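About Stasgate Paddle & Tour

We are suspicious of outfitters who promise you dolphins, so we will start there: we don't. Stasgate runs kayak and paddleboard trips out of Bredlow, on flat brown water with a lot of birds on it. Some mornings you see otters. Most mornings you see herons and another kayak.

Citlali Espinoza started the business after working four summers for a company whose brochure showed turquoise water that was not in this state. She bought 35 used boats, threw out the worst of them, and wrote trip descriptions that gave the real distances. People told her it would kill sales. Last season we took out 1,085 guests, up from 1,001 the year before, and we would not read too much into that, as it rained less.
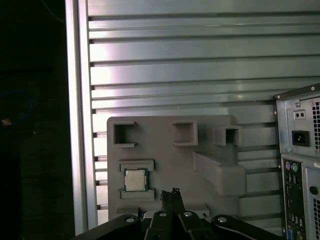
Booking a trip with us still works best by phone. Rakiya Edet handles reservations and has listened to a great many pitches for online systems, none of which could tell her whether the Gakham landing was under water. We do own a computer. It's a desktop tower like the one at the right of the photo, and it prints the waivers. The tide tables stay on paper.

Our guides know the Magaña channel well and will tell you when they don't know a bird. We don't call anything "world class." The sunset tour is a regular tour held later in the day, with more bugs, and it costs the same.

Trips run from March until the water gets too cold to fall into. If the wind is wrong we cancel and refund you, and you should wonder about any outfit that won't.

Page updated Aug 7, 2009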